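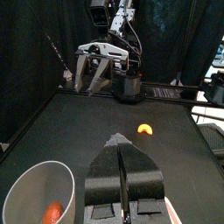

What should we order before we order the second arm?

Fingertips, spare cables and a proper power strip, in that order. The arm can wait until the parts that wear out have a shelf of their own.

Tabletop cell purchasing notes
README for the Arkent bench budget

What is in this folder

The planning sheet for the two-arm tabletop cell, plus the notes people keep asking for by email. The sheet covers one cell. If you want two cells, please don't multiply everything by two. The curtains go around corners and the arithmetic goes with them.

Files

budget.csv: one line per item, with supplier, unit price, quantity and lead time
spares.csv: the things we said we wouldn't need
quotes/: quotes from Tendden and Raltava, in two formats that refuse to be compared
notes.txt: grievances, partly sorted

How to read budget.csv

Prices are in dollars, before shipping. The lead_time column is in weeks and holds what the supplier promised. The lead_time_real column holds what happened. Sort by the second one if you have a deadline, or by the first if you have to present to management.

The status column takes four values: wanted, quoted, ordered, here. "Basically ordered" was removed in July after a long discussion.

Arms and grippers

The arms are the big line and the easiest one to get approved. Grippers are quoted separately, and so are fingers. Check that every gripper quote includes the mounting plate and its screws. The first Raltava quote had the plate and left out the screws, a saving we passed along to the hardware store.

Budget 700 per cell for fingers, tips and mounting hardware. It looks generous until somebody teaches an arm to press down on a table.

Cameras and cables

One wrist camera per arm, plus one spare on the shelf. Buy cables longer than the drawing says. The drawing shows an arm in its rest pose, and very little of the work gets done there. Cable clips go under consumables, where they belong and where they vanish.

Table and surroundings

Black tabletop, black curtains, clamps. Set aside 200 for curtains and the rail they hang from. Tendden sells a matched kit with a very nice brochure. Fabric by the yard works too, if you own scissors and have modest expectations.

Props

Cups, toy fruit, small bright things to pick up. This is the cheapest line in the sheet and gets the most comments in review. Buy duplicates of anything you plan to use for more than a month, and write down the product code. Matching an orange by eye is a hobby for patient people.

Known problems

The Danladi tab still uses last year's prices.
Shipping is counted twice for anything ordered with a base plate.
The total cell does not include the row below the total cell.

Changes

Send edits as a new row with your initials in the last column. Please leave the formulas alone. If a formula looks wrong, it may well be, but three other tabs have learned to live with it.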